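The day the gripper forgot how to let go

11 July 2021

So I promised a few of you I'd write up the gripper fault properly, after I whined about it in the comments on the last post. It took me way longer to find than it should have, and the cause was so boring that I almost didn't want to admit to it in public. But Esi Essien, who I share the project with, says the boring ones are the ones people search for at midnight, so you get the whole story.

Quick background if you're new. We've been trying to get a two-finger gripper to put dishes in a drying rack without making a mess of it. Bowls, mostly. The fingers are the soft-faced paddle kind, and the arm software is Vevora, which I like a lot more than I did a year ago (they finally fixed the logging!). The control board is a Brason, and I'll get to that.

What went wrong

The first sign was small. The arm would bring a bowl over the rack, lower it, open up, and then sit there for a beat before backing away. I figured it was a settling delay somebody had left in the script, and that somebody was probably me. Then the beat got longer. Then one evening it went down, "opened", and came right back up with the bowl still in its grip, and carried it off to the start position as happy as you like. The log said the fingers were open. They were not open.

That's the part that bugged me. A stuck gripper I can live with. A gripper that tells the software it's open when it's still squeezing something is a safety problem, because everything after that step gets planned as if there's nothing in the hand. We had a rule right away that no one reached in to take a dish out unless the stop button was pressed first, and that rule is staying, fault or no fault.

I started with the hardware, because hardware you can poke. Stop button in, power off at the wall, and then I got down and looked at the finger and its bracket, with all the little black tabs hanging down next to them. I checked the screws I could get at. All snug. I wiggled the finger, I listened for clicks, I ran my thumb along the padding to see if it had gone sticky. Nothing. I was kind of hoping for a loose screw, to be fair – a loose screw is a ten-second fix and you get to feel clever.
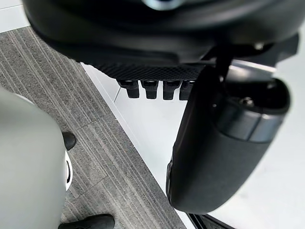 What it turned out to be

Fuseini Amegashie came over and asked the question I should have asked on the first night: where does the "open" signal come from? I said, with total confidence, from the finger position sensor. He made me go look. It doesn't. Not in our setup, anyway. The board counts motor steps, and when it has sent enough of them to open the fingers, it reports open. If the motor slips, or gets held back, or just doesn't take the current it's supposed to, the count still goes up.

Our full opening move is 3,000 steps. I had set the motor current low back in December when we were practicing with a paper cup, and I never put it back. So with a light squeeze the fingers opened fine, and with a firm squeeze on a stiff plastic bowl the motor stalled at the very start, hummed to itself for the whole move, and the board cheerfully said job done. The pause I'd noticed was the sound of it failing. I even had a note in my own notebook that said "quiet hum, check later". I did not check later.

The pink bowl was the best one for testing. It's smooth and curved with a raised ring on the base, and when the grip goes on with the bowl tipped over the rack, you're squeezing a good firm curve right up under the wrist. If a release was going to fail, that was where I wanted to see it fail.

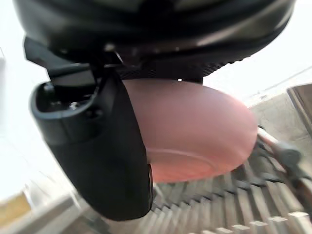

The fix came in two parts. First I put the current back to where it belonged, and that alone made the stuck releases go away. I could have stopped there and I was very tempted. But Fuseini kept saying that the wrong number was only half the fault, and he's right, the lying was the worse half. So the second part was wiring the real position sensor into the check. Now the arm won't move off until the sensor agrees that the fingers have opened, and if it doesn't agree within the time limit, everything stops and the light goes red.

We ran 40 releases in a row after that with the current set right, and all of them were clean. Then I turned the current back down on purpose, and it stopped and complained on the first try, and I have never been so pleased to see an error message!

Still on my list: the time limit is a guess, and I'd like it to depend on how hard the grip was. Esi also wants the settings file to shout at us when a value is different from the default, which would have saved me all of this. If anyone has done that with Vevora, please leave a comment, I'd love to see how you set it up.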